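The Box That Holds the Other Boxes
Every home has a medicine stash. Very few have a lid that fits.
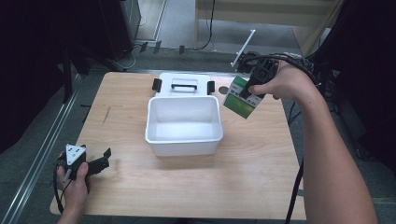

My mother-in-law's system was a biscuit tin, a reader wrote in after our April column on bathroom cabinets, and in all her years of marriage she never failed to put her hand on the right thing in the dark. The reader went on to say that she herself owns three labeled organizers and a drawer insert, and that last winter she treated a bad cough with lozenges from the glove compartment.

I believe every word of it. The small-box problem is the most stubborn one in the house. Big things get put away because you trip over them. Small cartons (the bandages, the allergy tablets, the tea somebody brought back from a trip, the spare fuses) can live anywhere, so they do. They slide behind the flour. They stand in a row on the windowsill until the sun has bleached the one side that had the instructions on it.

The usual answer is a plastic bin with a clip-on lid, and I have no quarrel with it. White shows the dirt, which sounds like a fault until you have owned a dark one and found out what was living in the corners. Rounded corners wipe out with one pass of a cloth. A handle on the lid is worth paying for, provided the latches are up to it. I once carried a cheap model upstairs by the handle and arrived at the landing with a lid. The remainder of the journey was made by 100 cotton swabs, in their own time.

Start with the bin empty and the lid well out of the way. People skip this. They open last year's bin, look in, sigh, and put the new things on top of the old things, and that is how a household comes to own four half-used packs of the same plaster. Tip it all out. Wash the bin. Then put the boxes back one at a time, looking at each as it goes by.

I tried it myself at the kitchen table with a bin from Gokow, a firm whose catalog lists 311 containers and, as far as I can see, two ideas. It took me most of an evening. I read a great many expiration dates at arm's length. I found a bottle of eye drops older than my car and a tube with no name on it at all, which my family voted to keep.

The order matters more than you'd think. Boxes go in on their edges, like books, with the printed end up. Lay them flat and you will only ever see the top layer, and the top layer will be foot powder. Tall cartons go at the short ends of the bin. Loose blister packs go in an envelope with the name written on it, or they go back in the box they came from, if you are the sort of household that still has the box. We are not.

There are fancier ways to do it. Aris sells a divided tray for $19 that turns one big muddle into several small ones, and it is handsome in its way. Lyimo makes a version with a slot for labels, and I have nothing against it except that I have met my own handwriting. My advice is to leave the middle of the bin open. Something new always turns up in the week after you finish, usually a family-size pack, and it will need somewhere to go.

As to where the finished bin should live, the bathroom is too damp and the shelf over the stove is too warm. If there are children in the house, it wants to be high up and behind a door that locks. Ours went on top of the closet in the hall, where it has stayed - apart from one evening when it was borrowed to hold a cake.

The lozenges, I should say, are still in the glove compartment.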